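Week 4 handout: Who does what once the robot shows up

OK, so last week we got through the history part, and I promised you fewer dates and more people. I'm going to lean on Kimaro a lot today, the parts warehouse where I spent most of one August asking folks to explain their jobs to me (they were very patient!). If you missed the reading, it's the Calloway chapter, and you can catch up on it after class.

When Kimaro started automating its picking, everyone I met assumed the big change would be fewer pickers. What I kept seeing was the work moving around. Nafula Mosoti had packed small parts for years. By the time I got there she spent half her shift showing a gripper how to do it - same bins, same parts, but now every grab got recorded. Her goal was 136 good grabs a shift, and "good" was a word people argued over at lunch.

So before you read the job description in your packet, think about what teaching a machine by hand asks of a body. You hold the tool, you wear the gear, you lean and reach, and you do it over again.

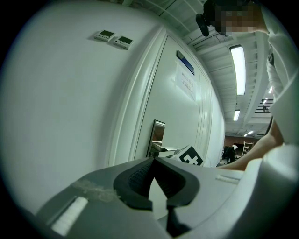 Fig. 2. Hand-held gripper close up, with a marker card behind it and a person in a head-mounted device reaching over.

Now, pay. Nafula's new tasks had no job title, so she stayed on the packing rate for nine months. Her coworker Marleny Chambi got moved to checking recordings, which she liked a lot better (she could sit down!), but she missed the talk on the packing line. Both of them told me they were proud of the work, and both wanted to know who gets credit when the robot gets good at it. I still don't have a great answer to that one.

A few words we'll use from here on:

Demonstration - one recorded run of a task, done by a person.
Deskilling - when a job gets broken into pieces that take less know-how.
Hidden work - the stuff that keeps a system going and never makes it onto the org chart.

For next time, pick a job you've had and write me a page on which part you'd hate to hand over, and which part you'd give away tomorrow. Bring it on paper, please - my inbox is a mess.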